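Speaker notes: Planning and paying for a second arm
Equipment planning session, Prullport, 18 December 2024

Slide 1. Title
Wait for people to sit down. Handout is at the back by the door. Questions at the end, but stop me if a figure makes no sense.

Slide 2. What we asked for
In June we asked for money for a second tabletop arm. We had one bench running and two groups wanting it. The request went in as a single line: one arm. That was the mistake, and most of this talk is about the other lines.
Read out the original request. It is only two sentences.

Slide 3. What an arm needs before it does anything
Table. Mounting plate. Power. Cables of the right length. Something for the arm to work on. Somewhere for the controller to live. A person to set it up.
Say which of these we forgot: the table, the cables and the person.
The table was the worst. We thought we could bolt the arm to an ordinary desk from stores. The desk moved when the arm stopped quickly, so the supplier told us to get a proper one. That added seven weeks.

Slide 4. The quotes
We had three quotes. Imuvton was the cheapest for the arm alone. Potmont was dearer but put delivery, mounting and a day of setup in the price. Zürcher quoted for the table only.
Once setup was added to the Imuvton quote the gap came down to £300. Leave this slide up for a bit, people will want to write it down.
Point to make: ask every supplier to fill in the same sheet. Ours all used different headings and it took me an afternoon to line them up.

Slide 5. The extras
Total for everything that was not the arm or the table: £1,761.
Go through the list on the handout. Don't read all of it. The ones to mention are spare cables, the second power supply, the shipping crate (we had to buy it, they don't lend them) and the toy kitchen pieces.
Someone will ask about the toys. They are the cheapest thing on the list. We use them for the pick and place work as they are light and easy to get hold of. Buy doubles. Small pieces go missing and you can't always get the same set again the year after.

Slide 6. Running costs
We now put these in four groups: service, spares, consumables, staff time.
Service is a yearly contract. Check if it covers a visit or only phone help. Ours was phone help only and we didn't notice until we rang.
Spares: decide what you can't be without for a fortnight and keep one of those on the shelf. For us it is cables and the power supply. We do not keep a spare joint, the cost is too high.
Staff time is the one the finance office pushed back on. I put it in anyway. Resetting the table between runs takes someone away from other work, and if it isn't in the budget it still gets spent.

Slide 7. Space
Measure with the arm stretched out, then measure again with the things on the table in place. Leave room to walk behind.
Check where the cables run before you fix the base. Moving the base afterwards meant undoing every cable tie on the bench.
If you want holes in the tabletop, say so when you order it. Drilling later was quoted as a separate job.

Slide 8. Timing
Order the table first. Then the arm. Then the small stuff, which comes quickly.
Suppliers count delivery from the day the order is confirmed, and our purchasing office took a good while to confirm. Put that in your dates.
Don't book the setup day until the table is in the room. We lost one booking that way and had to pay for it.

Slide 9. What I would put in next time
One request, with the whole bench in it, priced as a bench. Running costs for the first two years on the same page. A named room, agreed in writing.
Trade-in: Potmont offer something on older arms. I haven't got a figure yet. Say so if asked.

Slide 10. Last slide, leave up during questions
Blank request sheet is on the back of the handout. Anyone who wants the spreadsheet version can put their address on the list.

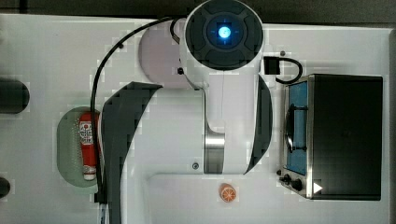
Slide 10: the arm over the bench, with the toy stove, bottle and orange slice set out.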